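**Week 2 — Work Design and Automation. Lecturer: Ximena Tovar**

Welcome back! Last week was definitions. From here on we look at people doing jobs, which is the part of this module I like best. Please read the notes before Monday and bring one question about the Pristia case.

Our topic is teaching by showing. A worker does a task with a pair of hand-held grippers, the movements are recorded, and a robot arm later learns from them.
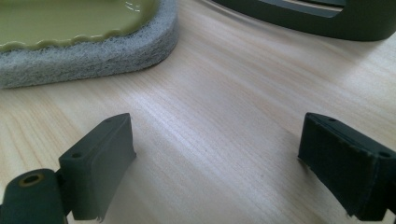
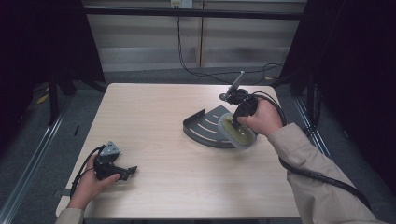 ## 1. Why start with the hands?

Most textbooks begin with the machine and get to the worker in chapter nine. I'd like us to go the other way round. Look at what the right hand is doing in the second picture: the gripper is pressed on a round disc at the end of a curved grey base, and the disc is tilted. Now think how you would write that down as an instruction. How hard do you press? At what angle? Which edge goes first? People who do this sort of work all day can answer with their hands in a second and often can't put it into words at all.

The old name for this is **tacit knowledge**, and it matters for pay, for training and for who gets listened to at work. A job that is hard to describe is easily labelled "unskilled". Once a firm tries to record it, the skill suddenly shows up on somebody's budget!

## 2. The Pristia case

Pristia repairs and repacks small household goods. There are 132 people on the bench side, across 2 shifts. Before the change, a bench worker did the same kind of job from start to finish: open the return, check it, clean it, put it back together, box it.

In September the firm brought in a system called Cuvo for part of the reassembly step. Three things changed on the floor, and they did not change at the same speed.

- **The tasks.** The arms took the plain, repeated fits. Workers kept the odd ones: bent parts, missing parts, things a customer had glued.
- **The day.** Easy items used to be a rest between difficult ones. With those gone, the day became more interesting and a good deal more tiring. Several people said both in the same breath.
- **The roles.** A new job appeared, called "demonstrator". Demonstrators spend half a shift recording tasks with the hand-held grippers and the other half at the bench.

The target was 200 recorded runs of each task before an arm was tried on it. The first task needed 475. Nobody had planned for the extra hours, and the supervisors had to find cover on the bench while the demonstrators carried on. Keep this in mind when we get to costs in week 6.

## 3. What the demonstrators told us

These are from my interview notes, shortened.

> "With my fingers I feel when it's gone in. With the grippers I have to look. I was slow for a fortnight and I hated being slow."

> "They asked me which way I'd do it and then they did it that way. First time in eleven years."

> "Fine, but whose is it afterwards? If the arm does it my way, do I get anything for that?"

The last question is the one I want us to argue about. Pristia pays demonstrators a higher hourly rate while they record, and nothing once the recording is in use. Is that fair? A session musician might have a view on this — so might a recipe writer.

## 4. A comparison: Hong

Hong is a smaller firm with the same kind of work, and it made a different choice. Everyone on the bench takes a turn at demonstrating, on a rota. Recordings are more mixed in quality, so more are thrown away. On the other hand, the whole bench knows what the arm can and can't do, and people stop it sooner when it goes wrong. The shop steward described it as "our arm", which I did not hear once at Pristia.

I find this wonderful, but be careful. Hong also had a calmer order book that year, and we can't pull the two effects apart.

## 5. Terms to know

**Task shift:** moving part of a job to a machine while the job title stays the same.

**Residual work:** what is left for people after a task shift. Often harder, sometimes duller, worth checking every time.

**Demonstrator:** a worker who records a task so that a machine can learn it.

## 6. For the seminar

1. Pick a job you have done. Which part would be hardest to show using two grippers and no fingertips?
2. Redraw the Pristia working day so that the easy items are not all gone by lunch.
3. Read the short Raris chapter in the reader and note where the author asks workers anything directly. Bring page numbers.

Groups as last week. Room change to follow by email.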